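Why do I keep waking up at 3 a.m. and then can't fall back asleep?

Posted in Sleep and Rest by Noémie Baudry

Hi all, first time posting. Since October I've been waking up in the small hours almost every night. I fall asleep fine around 11, sleep like a log, and then at 3 a.m. my eyes just pop open. I'm not upset, I don't need the bathroom, nothing woke me that I can tell. I lie there and start going over work stuff, or a thing I said to my sister in 2000-and-something, and by 5 I'm drifting off again, which is great because the alarm is at 6:15.

I've tried going to bed earlier (woke up at 2 instead, lovely) and I've tried going later (still 3). I gave up my afternoon coffee. My husband says to just stop looking at the clock, but he could sleep on a gravel driveway so I don't trust him on this.

I do have a glass of wine with dinner most nights and I do look at my phone when I wake up, I admit it. The bedroom is dark and fairly cool.

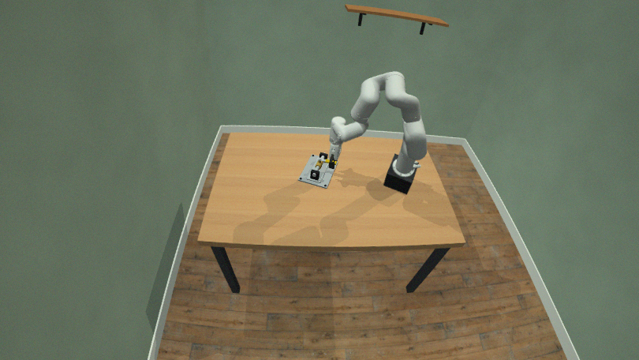 My mother swears by magnesium and my coworker swears by a sleep app called Riko that plays rain at you. I don't mind spending a little money but I'd like to know what's normal first. Does anyone else do this? Did it go away?

Thanks for reading, sorry it's long!
Noémie

3 replies

Wafula Barasa
Oh I know this one well, I had it for most of a year. First thing, waking up in the night is really common. My doctor told me everybody surfaces a few times between sleep cycles and mostly we don't remember it. The second half of the night is lighter sleep anyway, so if you're going to wake up properly, that's a likely time for it.

If I were you I'd look at the wine first. I was the same, one glass, sometimes two, and I thought it helped because I dropped off so fast. It does make you sleepy, but as it wears off your sleep gets choppy. I cut it out on work nights and within a couple of weeks I was sleeping through more often than not. Not every night! But enough that I stopped dreading bedtime.

The other thing that helped me was getting up. If I'm wide awake and starting to get annoyed, I go sit in the living room with one small lamp and a dull book until my eyes get heavy. I've read the same history of canals for three winters now and couldn't tell you a thing about it. Then back to bed. And keep your alarm at the same time even on days off, which I hated, but it did seem to make a difference.

Leave the phone in the kitchen – I bought a cheap alarm clock and turned it to face the wall.

If it's still going on after a couple of months, or you're snoring a lot or nodding off during the day, please go see somebody. There's a kind of talk therapy just for insomnia (CBT-I) and I wish I'd asked for it sooner.

Chia-hao Ng
magnesium did nothing for me but my wife likes it. check with the pharmacist if you take other meds. also how warm is your comforter, I was waking up from being too hot and didn't figure it out until we swapped to a thinner one

Bernadette Hoarau
I'm 61 and haven't slept through since my forties, so for me it was partly the change of life and you may want to think about that depending on your age. What I do now is keep a notepad by the bed. If something is going around in my head I write it down in the dark, very big letters, and tell myself it can wait until breakfast. Half the time I can't read it in the morning and it was only about the recycling.

I tried Riko too, the free version. The rain was nice but there was a thunderclap in it and the dog went under the bed. There's a setting to turn the thunder off, under Sounds, if your coworker hasn't found it.

Noémie Baudry
Thank you all so much, this makes me feel a lot better! I'm 44 so Bernadette you may be on to something. Phone is going in the kitchen tonight and I'll skip the wine for two weeks and see. Wafula, what's the name of the canal book?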